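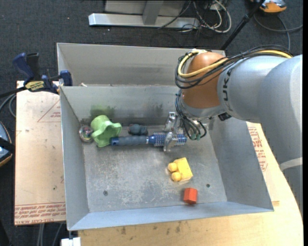

Larnis Household Objects, small items part

Larnis is a collection of pictures of small things which people keep at home: toys, brushes, balls, building blocks, cups and similar. The things lie mixed in a grey metal bin, as they would in a drawer that was not tidied for a long time.

Contents

The small items part has 3243 pictures in 600 folders. One folder is one filling of the bin. The file objects.csv gives a name, a main colour and a group (toy, bathroom, kitchen, other) for each thing.

Notes on the names

A hairbrush is always "brush", also when it is round. Toy blocks have the name "block" and the colour, for example "block yellow". Transparent things have the colour "clear", even if there are coloured bits inside.

Known problems

The metal walls reflect, so a colour can appear a second time on the wall. Please do not label it as a second thing. Very small things are sometimes hidden behind bigger ones.

Changes

February 16, 2022: wrong group corrected for 3 things.

Contact: Hubert Prantl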